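From: Storkow swap list
Date: 9th December
Subject: Re: Purple tablecloth, and what's on it

> Is the tablecloth part of the giveaway or only the things on top?
> Also, is the pink box food? I am not driving over from Vedville
> for a pink box unless it's food.

Tablecloth stays. I paid 2 dollars for it at the Lei Street sale in March and it is the only thing in the bedroom with any confidence. If you like big flowers on purple you'll have to find your own.

Everything on it can go. I cleared the bathroom shelf and one drawer, and the table by the bed was the nearest flat surface.

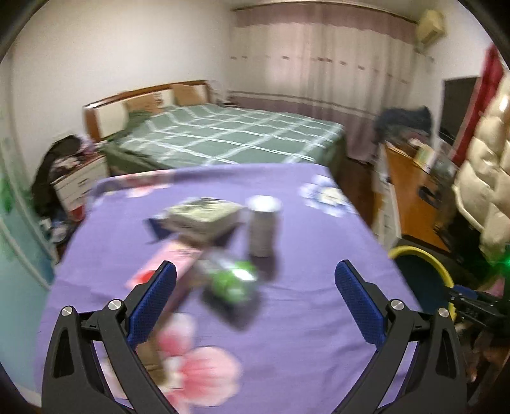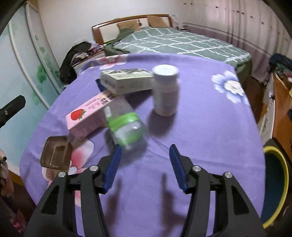
Photos: list member, Storkow. OK to forward within the list.

The pink box has a strawberry on it, which I admit muddies the question. Smelled through the cardboard it could go either way. I'll read the small print tonight with my good glasses and report back.

The pale box comes with the white-capped container next to it. I'd like those two to leave together, mostly so I don't have to write this message again. The navy thing half under the pale box is spoken for — sorry, Binura end of town got there first.

Pickup is my porch, any evening after six. No holds past the weekend. And please trim your quotes when you reply. The last thread had 50 lines of somebody's signature in it, and the digest people have complained to me as if I'd written them.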